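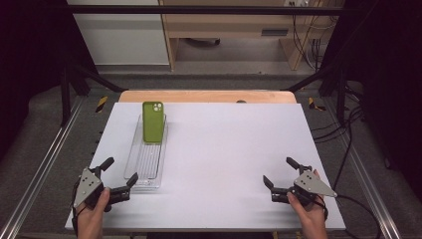 You told us last time to label everything, wrote a reader from Zirutley, and now I own a label maker, 30 labels and exactly as much mess as before. Fair enough. I have been that reader, and I had a label on the label maker.

So this is the second go at the page on clearing a desk drawer, rewritten on 15th July with the labels moved to the end, where they can do less harm.

What you need

A drawer you are slightly ashamed of
Three boxes or bags
A damp cloth
A ruler
An hour, plus the hour you'll lose to reading old letters

Step 1. Take the whole drawer out

Don't pick at it while it's still in the desk. You will remove two dead pens, feel marvellous and stop. Pull it right out and tip it on to a bed or a large table. If the drawer sticks, lift the front slightly as you pull. If it still sticks, something is wedged at the back, and it's probably the takeaway menu you accused someone else of throwing out.

Step 2. Sort into three

Keep, move, bin. "Move" is for things that have a proper home elsewhere: batteries, screws, the spare key to a house you left years ago. (That last one can go in the bin, I'm told, but I've never managed it.) There is no "maybe" box. I allowed a "maybe" box in January and it now lives under the stairs with a cloth over it.

Test every pen on scrap paper. One go each. A pen that needs encouragement is a dead pen.

Step 3. Cables

Lay them out straight and put each one next to the thing it charges. Any cable left without a partner gets tied up and put in "move". Write the date on the bag, and if you haven't opened it in a year, take it to the recycling point with the old plugs.

Step 4. Measure, then buy

Most people do this the other way round, myself included. I once came home from Sarkelgate with a very handsome set of trays that were 3 millimetres too tall, and spent the following months opening the drawer with a butter knife.

Measure the inside of the drawer: width, depth and height. The height that matters runs from the floor of the drawer to the underside of the desk, less a bit for clearance. My drawer is 412 millimetres wide, so two trays and an awkward gap, now home to the ruler.

You may not need to buy anything. The lid of a shoe box, cut down, does the job and costs you a pair of shoes.

Step 5. Put it back

Wipe the drawer out and let it dry. Things you use daily go at the front. Stamps, spare keys and the good scissors go at the back, where visitors won't find the scissors. Leave one section empty. It will fill itself by the weekend.

Step 6. Labels, if you must

Only label what other people in the house put away. You know where the stapler goes.

Next month: the kitchen drawer, for which you may want gloves.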